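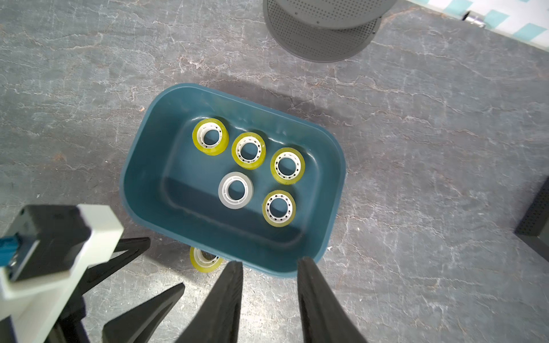 Clear tape, the most useful thing in the shed!

Winter jobs for a safer boat: tips from the Skultport moorings

Every spring a few boats on our stretch get a visit in the night. Usually it's an outboard that goes, sometimes a fuel can or a set of oars, and once a whole dinghy, which was found two creeks away with a seagull sitting in it. I'm a bit of an enthusiast about this subject (my family would use another word) and I've spent a lot of happy winter evenings in the workshop making our little boat harder to rob and easier to look after. Most of it costs next to nothing.

Mark everything

Start with your name for the boat, or your postcode, on every loose item. Oars, fenders, fuel can, bailer, boathook, the lot. Paint pen works well on plastic and painted wood. Wipe the surface with a little white spirit first, let it dry, write in capitals, and then put a strip of clear tape over the top. Press the tape down hard with the back of a spoon. Mine has lasted two seasons on the oars and one and a half on the fuel can, which gets knocked about more.

Fold the end of the tape back on itself before you put the roll away. I must have lost whole days of my life to picking at the end of a roll with cold thumbs!

For the outboard, write the serial number down in the house as well as on the engine. Take a rubbing with a soft pencil if it's hard to read. Ours ends in 472 and I'd been reading the last figure as a 7 for years, so do check it in good light.

Locks and how to keep them working

A padlock that has seized solid is very secure, I'll give it that. Brass bodies with stainless shackles are the ones to look for. I have a Kanitz on the outboard and an older Dilex on the locker, and both get the same treatment: rinse in warm fresh water, shake out, leave on the airing cupboard shelf overnight, then a puff of dry graphite in the keyhole. Oil is fine on the shackle but it gathers grit inside the barrel.

Cut a flap from an old bicycle inner tube to hang over the keyhole. One hole at the top, thread it on the shackle, done. If the lock does freeze up, pour warm (never boiling) water over it and work the key very gently.

Keep the spare key on a cork float and keep it at home. I know a locker on our pontoon where the spare lives under the fender, and so does everybody else who walks past.

Chain and cable

Chain is stronger, cable is kinder to varnish. If you go for chain, slide it into a length of old fire hose or garden hose slit down one side. Lay the hose in the sun for an hour first and it will open up nicely. Close the slit with a few cable ties and trim the ends with nail clippers, which leave a much smoother edge than scissors do. Your shins will thank you.

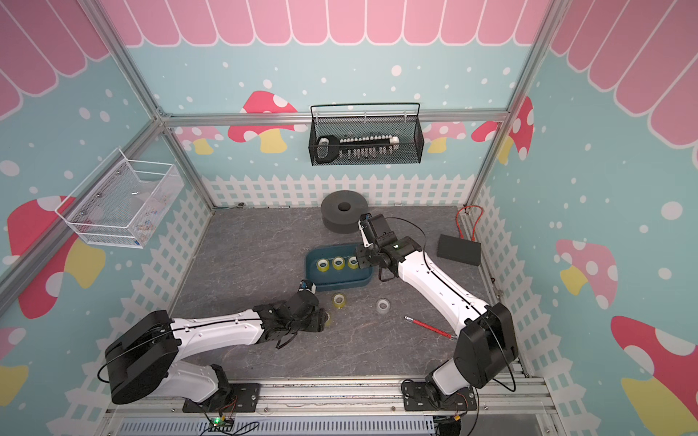

Cable wants checking every month or so. Run a rag along it, and wherever the rag snags there's a broken strand. Don't use your bare hand, please. A cable with one snag can be bound over for a week or two, but after that it belongs in the bin. And pass it through something solid! A cable looped round a plastic cleat will keep an honest person honest and that is about all.

Making a cover that tells tales

I love this one. When you lace up the cover, finish with a knot of your own. Tie it the same way each time, tuck the tail to the same side, and you'll see straight away if somebody else has been in. I use a round turn with the tail tucked towards the bow. My neighbour uses a dab of candle wax across the last eyelet, which cracks if the cord is moved. It's a lovely simple trick and I'm cross I didn't think of it.

While you're at it, rub the same candle along the cover's zip. Two or three strokes each side, run the slider up and down, and it will go like butter until summer.

Small leaks in a cover can be sorted at the kitchen table. Wash the patch area with a drop of washing-up liquid, rinse it very well, dry it overnight, and glue the patch on the inside under a pile of heavy books with baking paper between. Greaseproof will do if that's what is in the drawer.

Lights and batteries

A light on a timer does wonders. Set it to come on at dusk and again at 4 in the morning for half an hour. The little solar ones from the garden centre are quite good enough, as long as you clean the panel. Gulls are not helpful here. Warm water and an old toothbrush, then a wipe of car wax, and the next lot rinses straight off.

Store spare batteries with a bit of tape over each end, and write the month on the tape. April is when I change ours, whether they need it or not, and the old ones go into the kitchen clock.

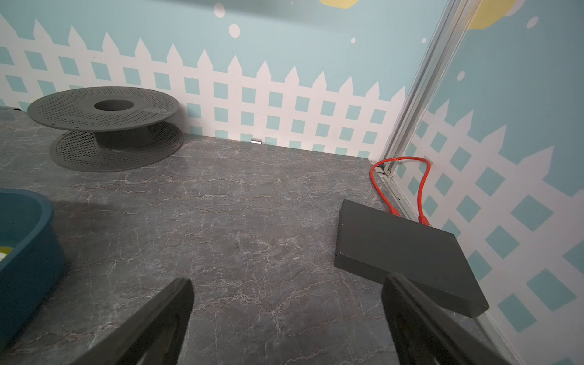

Shackles, split pins and spare keys are the things that go missing in the middle of a job, usually just as the rain starts. Lay them out in the order they came off the boat and don't tidy up until they've gone back on. A two-tier stand is wonderful for this, one like the dark grey one in the photo with its pair of round discs on a central column: fittings from the bow on the top, fittings from the stern underneath. The perforations are handy for rinsed shackles too, so put an old towel below. I pinched mine from the kitchen and have been told it isn't coming back to the table.

The kit list

Type a list of everything on board and tape it inside a cupboard door at home. If you can bear it, take a photo of each item against a plain bed sheet with a ruler beside it. Our list came to more than 30 lines, for a boat you could park in a bathroom! It took one wet Saturday and two pots of tea, and it made our insurance renewal much quicker as well.

Add the harbour office number at the bottom, in big figures, and the same on a card in the boat's locker. Slip the card in a freezer bag, squeeze the air out, and fold the top over twice.

A quick one about the shed

All that careful marking is wasted if the outboard spends the winter behind a door with a bent hook on it. Swap the screws in the hinges for coach bolts with the round heads outside. Hang an old curtain over the window. Then stand the engine upright on its bracket, drain it, drape a bath towel over the cowl, and run the chain through the bracket as well as the engine. I do the chain last and give it a good tug before I lock up.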